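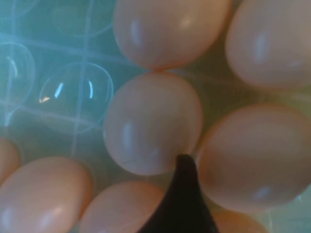

Section 4: Setting Up the Egg Station

This section applies to all teaching kitchens at the Vutthorpe site. It covers the transfer of eggs from the tray to the bowl and the preparation of the table before a class begins. Operation of the Dremix hand mixer is covered in Section 5.

4.1 Preparing the table

1. Spread the cloth over the table and smooth it from the center outward.
2. Place the egg tray on the side farthest from the edge where participants stand.
3. Set one round bowl next to the tray. The bowl must be clean and dry.

4.2 Transferring the eggs

1. Wash and dry your hands.
2. Lift each egg by its widest part. Do not pull on an egg that sticks to the tray; turn it gently until it comes free.
3. Lower the egg until it rests on the floor of the bowl before letting go.
4. Place 2 eggs in each bowl, unless the recipe card states otherwise.
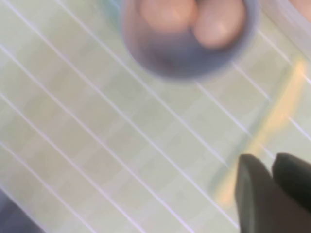

Several instructors asked whether a third egg could be added to save a trip to the tray. The limit remains in place for beginner classes. In advanced classes the instructor may decide.

CAUTION: Discard any egg that is cracked or leaking. Wash the bowl before using it again.

4.3 Laying out the utensils

1. Use plastic utensils only at this station. Metal knives are kept in the Ortner cabinet and are signed out separately.
2. Lay the butter knife flat on the cloth, within reach of the bowl.
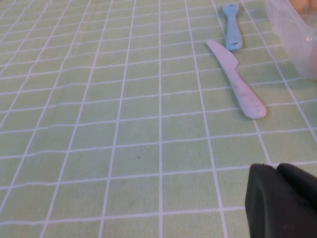 3. Keep the remaining utensils on the same side, so that the space in front of the bowl stays free for cracking and peeling.
4. Return spare items to the Trinetti drawer unit before participants enter.

NOTE: Small wrinkles in the cloth are acceptable - a fold under the bowl is not.

4.4 Final check

1. Confirm that the bowl stands level and that no egg rests on the rim.
2. Close the tray, if it has a lid, and return it to the refrigerator within 20 minutes.

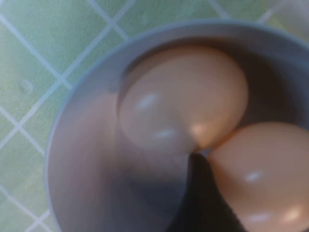
One reader of the previous edition wrote that eggs left touching in the bowl can knock together when the bowl is carried, and suggested moving the bowl with both hands. This advice has been adopted. Carry the bowl with both hands at all times, and set it down before opening a door.

Report damaged bowls or trays at the supply desk before the next class.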